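**Demonstrating "put utensil in dish rack" by hand, then by teleop: keep both in one training set?**

posted by **Hường Chu** in Naltislow Help > Teaching by demonstration

We are teaching an arm to put a utensil into the cup holder of a dish drying rack. There are 2 ways we can show it the task. One is by hand: a person stands at the table, picks up the object, drops it in a cup, and a fixed camera records. The other is teleop with a leader arm, which gives us joint angles and gripper state along with the video.

By-hand takes are much faster to collect. We have 500 of those and 100 from teleop. The policy is trained on both, with the hand takes run through a wrist tracker to get an approximate tool pose.

Problem: the policy approaches the rack well but stops short of the cup. It hovers above the rim with the utensil still horizontal, then either opens the gripper too early or times out. If I train on the teleop takes alone, it does rotate the utensil to vertical, but the approach is poor and it often clips the top rail of the rack.

Things I have already checked:

- Camera extrinsics. Recalibrated in March, and the rack has not moved relative to the mat since.
- Gripper labels. Open and closed are not swapped.
- Time sync between video and joint log. Within one video step.
- Action normalization. Computed over both sets together.

Is mixing the two a bad idea in general, or am I doing it wrong? A still from one of the by-hand takes is at the bottom of the page.

---

**Ayuba Amoah**

Mixing is fine. Your normalization and your wrist labels are the two things I would look at, in that order.

**Normalization.** You said it is computed over both sets together. A person moves faster than your leader arm does, and the hand takes outnumber the teleop takes, so the statistics are mostly human. The slow rotation near the cup ends up as very small values after scaling, and the policy learns to treat it as close to zero. That matches a hover. Compute the statistics per source, or resample the hand takes in time so that the median end-effector speed matches teleop. I prefer resampling. With per-source statistics you have to decide which set to use at run time, and people forget.

**Wrist labels.** A wrist tracker gives you the wrist. It does not give you the tool. When a person turns a long thin object upright they do much of it with the fingers, and the wrist rotates far less than the object does. So your hand takes are telling the policy "the wrist stays nearly level, then release." Teleop takes say the opposite, because a two-finger gripper cannot roll the object and the whole wrist has to turn. The two sources agree on the approach and disagree on the last part, and the hand takes win on volume.

What I would do:

1. Cut each hand take at the point where the object first comes over the rack.
2. Keep the part before the cut with action labels.
3. Keep the part after the cut for the vision encoder only. Mask the action loss.
4. Leave teleop takes whole.
5. Sample batches evenly by source.

Check step 1 by eye on a handful of takes before you run it on all of them. A threshold on wrist position alone will put the cut in the wrong place if the demonstrator holds the object by the far end.

Also log where the rack is at run time. Clipping the top rail with the teleop-only policy sounds like too few start poses. If every teleop take began from the same home position, the policy has only seen one way in.

---

**Recep Yazıcı**

just collect more teleop. we dropped hand demos on the Pallberg cell and never looked back. 100 is nothing for an insertion

---

**Orhun Akbulut**

Agree with Ayuba on the wrist labels. A few additions from doing a similar task with the Hidico leader arm.

Have the demonstrator hold the object the way the gripper will hold it: thumb and one finger, at the same place on the handle, with the other fingers out of the way. It feels awkward and slows people down, and both effects help you. The wrist has to do the rotation, so the tracked pose is closer to what the arm needs, and the speed gap shrinks. I would redo a part of the hand set like this before throwing any of it out.

Pause before release. In teleop people naturally wait a moment over the cup because depth is hard to judge on the screen. By hand they let go while still moving. If the gripper signal for the hand takes is inferred from finger distance, the release gets marked early, sometimes while the object is still above the rim. Shift it or relabel it.

White rack, white cups: check that your encoder can find the rim at all. Ours could not at low resolution. A second camera on the wrist fixed more than any change to the data did. Teleop takes only, obviously, unless you want to strap a camera to a person.

I do not agree that insertion tasks need teleop alone. The approach data is worth keeping.

---

**Hường Chu**

Thanks. Plotted wrist pitch for both sources against distance to the cup. The teleop curve turns down as it gets close and the hand curve stays nearly flat, so Ayuba's explanation holds. Start poses: yes, all teleop takes begin from the same home position. Will vary that.

I am masking the action loss after the cut first, with no new data, and will re-record some hand takes with the two-finger hold after that so the effects can be told apart. The finger distance threshold for release was the default from the Kanaujia tracker and I had not touched it. Wrist camera is on order.
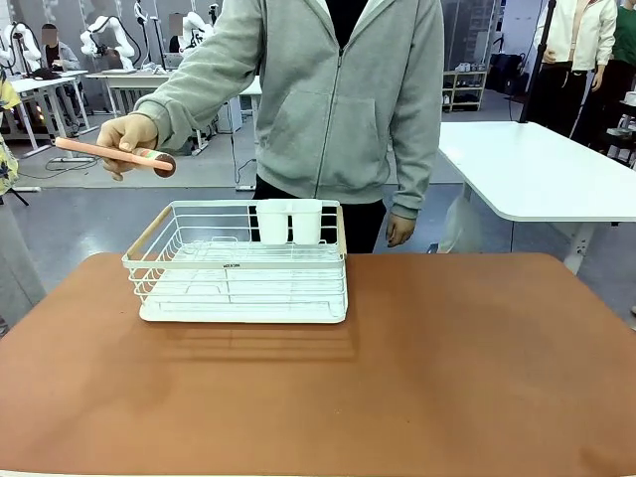 *By-hand take, utensil held level, both cups of the holder empty.*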